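Wistinex opens its doors in Ponce this August, and you're all invited
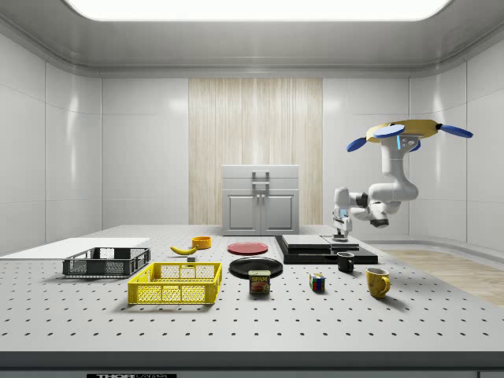
A white arm reaching down over a perforated gray tabletop.

Hi, I'm Theresia Oberholzer, and I get to share the news I've been sitting on since spring: Wistinex, our shared workshop for people who make small things, is opening in Ponce in August!

If you've followed us for a while you know how long this took. Marius Radu and I started out with two sewing machines and a borrowed kiln, and we spent most of last year looking at buildings with bad roofs. The one we signed for is the old Justov bakery. It has 2,891 square feet of floor, a loading door you can back a van up to, and (my favorite part) the original tile in the front hall, which we scrubbed by hand and are keeping.

We'll have 31 benches to rent by the month, plus a kiln room, a cutting room and a small shop up front where members can sell what they make. Members keep the full price of anything sold in the shop for the first two months. After that we take a small cut to pay for the lights.

Marius is running the evening classes. He's starting with bookbinding and basic upholstery, and he tells me the upholstery list is already filling up. "I've been fixing other people's chairs in my kitchen for years," he says. "I'd like my kitchen back."

Our friends at Stotov Coffee are taking the corner by the street windows, so there will be decent espresso from 7 a.m. on. You don't need to be a member to come in for a cup, and they'll have pastries too, baked in the one oven we couldn't bear to pull out.

Bench sign-ups are open now at the front desk or by phone. Bring a photo ID and something you've made, we love to see it!

Press contact: Theresia Oberholzer, Wistinex

Comments

kilnmama: Is the kiln room open to people who only want to fire a few pots a year?

Theresia O.: Yes! Ask for the day rate at the desk.

R. Delgado: My aunt worked at the bakery. So glad you kept the tile.

papercut: signed up for bookbinding, do we bring our own thread?

Contact | © Wistinex | Back to top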